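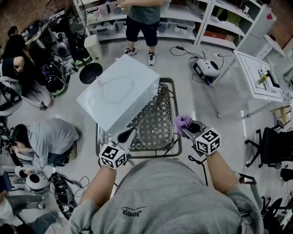

Unpacking practice at the cart, with the white box and the clear lid. The cubes on the grippers are tracking markers.

Can machines do household chores yet?

Last updated December 14, 2024

Can I buy a robot that does housework?
You can buy one that vacuums or mops. You can't yet buy one that will tidy a kitchen, fold a basket of clothes and put everything away in a home it has never seen.

What does Vemari work on?
Small jobs done with two hands: opening boxes, putting lids on containers, sorting parts into bins. People do these jobs first with hand-held grippers, and the recordings are used to teach an arm.

Why do lids cause so much trouble?
A clear lid is hard for a camera to pick out, especially when the surface behind it shows through. It also has a thin rim, and a grip that is slightly off will tip it.

How many recordings does one chore take?
Our lid task used 382. Box opening took almost 2000, mostly because boxes come in so many sizes.

How well does it work?
In June, Sowmya Naidu ran 105 trials of the lid task on the arm. It did well on lids it had been trained on and poorly on new ones. Full results are available on request.

Is it faster than a person?
No. Putting on one lid takes the arm 4 times as long as it takes Harish Murthy, and he wasn't hurrying.

What about shop floors?
Further along than homes. The parts are the same every day and the bench doesn't move. Devadiga, a packing shop in Iltdale, uses our sorting setup on one line and keeps a worker nearby to clear jams.

Will it do my laundry?
Towels, sometimes, if they are laid flat first. Fitted sheets, no.

Can I visit or try the grippers?
Yes, by appointment. Write to Deepika Bangera at the front office and say which chore you are interested in.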